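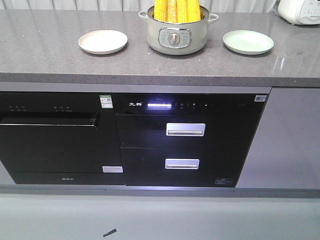

Ticket 1314: Topf heizt nicht durch, Mais bleibt hart
Status: in Bearbeitung
Erstellt von: Mirjam Ruchti, Januar 2022

Liebes Wudon-Team, ich hoffe, ich bin bei Ihnen richtig! Seit Oktober haben wir den kleinen Elektrotopf mit dem Drehknopf vorn und waren bisher sehr zufrieden (Suppe, Eier, alles wunderbar). Nur die Maiskolben machen mir Kummer. Ich stelle sie dicht an dicht hinein, gebe 400 ml Wasser dazu und drehe auf die höchste Stufe, und trotzdem sind sie oben nach einer halben Stunde noch fest, während sie unten schon fast zerfallen. Der Reiskocher an derselben Steckdose läuft übrigens einwandfrei.

Antwort von Danylo Bondarchuk:
Liebe Frau Ruchti, vielen Dank für die ausführliche Schilderung! Ragen die Kolben vielleicht über den Rand hinaus? Dann schließt der Deckel nicht und der Dampf entweicht.

Antwort von Mirjam Ruchti:
Ja, sie schauen oben heraus, den Deckel habe ich immer nur lose aufgelegt.
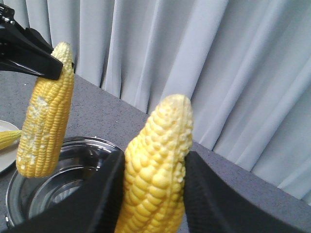
Anhang 1: Zwei Maiskolben an der Metallschüssel, der linke mit heller, beschädigter Stelle

Antwort von Danylo Bondarchuk:
Herzlichen Dank! Bitte halbieren Sie die Kolben einmal und legen Sie sie flach hinein, sodass der Deckel richtig sitzt. Bleiben sie dann immer noch hart, tauschen wir den Topf gern aus. Ich lasse das Ticket so lange offen.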